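The Drawer With Eleven Rulers in It

By Nuanchan Boonchu

My mother kept one pair of scissors for paper and one for cloth, and if you used the second for the first she knew it from two rooms away. She could hear it, she said, something in the sound of the cut. I grew up thinking every house had exactly two pairs and a certain amount of dread, and it came as a surprise to me, when I moved to Drarkemdale and finally had a desk of my own, to find how quickly scissors pile up when there's no one listening from down the hall.

They come into a house by every door. There's the pair from the school supply list, and the pair that came with the sewing kit, and the pair you bought in April when you couldn't find any of the others and had a birthday present to wrap in ten minutes flat. Then the others turn up, of course, behind the envelopes, and now you have one more than before. I started writing this piece meaning to say something useful about desks in general, the paper and the notebooks and the chargers for phones long gone, and I kept coming back to scissors, so I have decided to let them have their way.

Siriporn Wiriya has been putting other people's desks in order for long enough that she no longer flinches at anything. She runs a small business called Buvlow out of two rooms on Carnegie Street, over a bakery, and she gave me most of a morning there, along with a cinnamon bun the size of my hand. Her first piece of advice was to lay down a cloth. Any cloth will do as long as you like looking at it, and she is fond of flowers herself. You put your things on it one at a time, with some space around them, and you look at each one properly before you make up your mind.

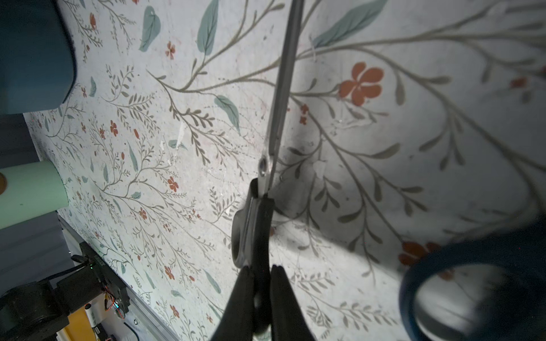 It sounds a bit solemn for office supplies, I know, and I said so. Siriporn laughed and told me to go home and try it with the contents of my top drawer, and I did, that same evening, with the radio going. I can only report that it changes things. A stapler in a drawer is part of the drawer. A stapler alone on a clean tablecloth is a stapler you bought in another city, for a job you didn't much care for, and it has jammed on every third sheet of paper since. Mine went straight into the box by the door, and I felt lighter for it all evening (the rulers took longer, and I'm sorry to say there were eleven of them).

Her second piece of advice is to gather before you sort. Everyone wants to do it the other way around, pulling out one drawer, tidying it beautifully, and then finding more of the same in the kitchen and on top of the dryer. Siriporn wants all of a kind together before you choose a single one, even if it takes you a whole afternoon of wandering about the house opening things. The choosing goes fast after that. You know your favorite the moment you see it next to its rivals. 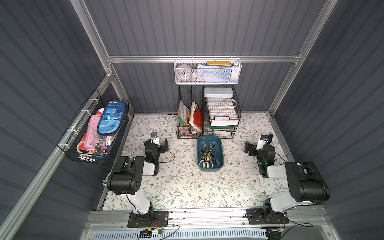 I asked Siriporn what people ought to gather things into, expecting her to name some handsome box from a catalog, and she waved the question away. Low and wide is all she cares about, something you can see into without digging. A plain plastic tray like the teal one, heaped with scissors in black and blue and yellow and cream, does the job as well as anything you could spend money on, and you can pick out a handle by its color before you've even thought about which pair you're after. Deep baskets she dislikes very much. Things go to the bottom of a deep basket and live there for years.

Paper is another matter, and on paper she wants everything standing up. A stack lying flat only ever shows you the top sheet, and so the top sheet gets all your attention while the water bill sulks underneath it. Wire organizers with upright slots are what she recommends to nearly everyone, with a slot for notebooks, a slot for folders, and one for the loose papers you haven't dealt with yet, which she is quite firm you are allowed to have. I liked her very much for that.

Kwadwo Asante, who teaches art to children at the Findance school and gets through a great deal of tape, disagrees with her about nearly all of this. He likes his things hung on a wall, every pair on its own nail, and he told me cheerfully that a tray of scissors is a good way to get a poke in the thumb. The two of them have been having this argument for years. I tried his nails for a week in my own hallway, and they looked very smart, and I kept leaving the scissors on the kitchen counter all the same.

So I have gone back to a tray. There are four pairs in it now, down from more than I care to admit, and one of them is for cloth only. I tied a bit of red ribbon around the handle so that visitors would know. Last week my daughter used it to open a bag of rice, and I heard it from the garden.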